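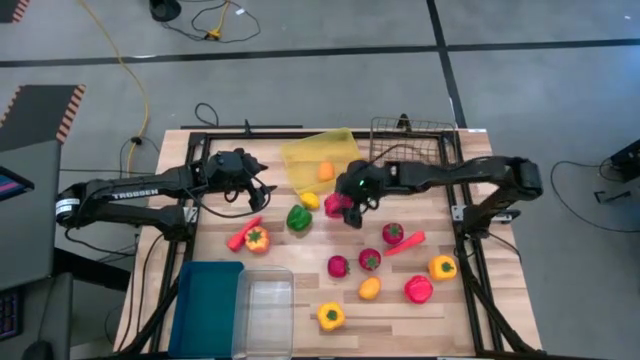
Section 3: Oiling your tabletop

Oiling is the best part of the whole job, and we're always a bit jealous of anyone doing it for the first time! Grolaseo is a clear oil for bare indoor wood, and it brings out differences in colour that you may hardly have noticed while sanding. Tops made up of mixed strips are great fun for this. Where pale planks alternate with honey-brown ones, as on the tabletop shown, expect the brown strips to deepen more than the pale ones, so try a patch on the underside first if you want to keep the contrast gentle. Plain tops are just as easy, only a little less of a show.

Before you start

You will need the tin of Grolaseo, the two Drutar cloths from your kit, a flat stick for stirring and a pair of gloves. Finish all the sanding in Section 2 first. If the wood has been varnished or painted, the oil can't get in, so go back and take it down to bare wood.

CAUTION: Cloths soaked in oil can heat up and catch fire by themselves. Never leave them in a heap or put them straight in the bin. Lay them out flat, outdoors, in a single layer until they are fully dry and stiff.

CAUTION: Open the windows and keep the tin away from flames, children and pets.

Putting the oil on

1. Clear the top completely and wipe off the dust with a dry cloth. Get right into the joins between the strips, where it loves to hide.

2. Stir the oil slowly, down to the bottom of the tin. Don't shake it.

3. Pour a small puddle in the middle and spread it along the grain with the first Drutar cloth. It goes a lot further than you'd think.

4. Leave it for 10 minutes. If a patch looks thirsty (end grain nearly always does), add a little more.

5. Wipe off everything that hasn't soaked in, using the second cloth. Be firm here. Oil left sitting on the surface goes sticky, and you will be cross with it for weeks.

6. Let it dry overnight, then feel it with a clean hand. If it is rough, rub very lightly with the fine pad and wipe away the dust.

7. Repeat until you have 3 thin coats on the top. The underside needs only one.

Note: Oiled the edges yet? They get missed more than any other part, especially when the top is fixed inside a frame. Use a folded corner of cloth to reach the narrow bits.

Note: In a cold room each coat will take longer. People using our Heltstead kit in October often need an extra day between coats.

Using the table

Light use is fine once the last coat feels dry. Keep water and hot mugs off it for 3 days more. For scratches, see Section 4.

Guide revised 6/29/19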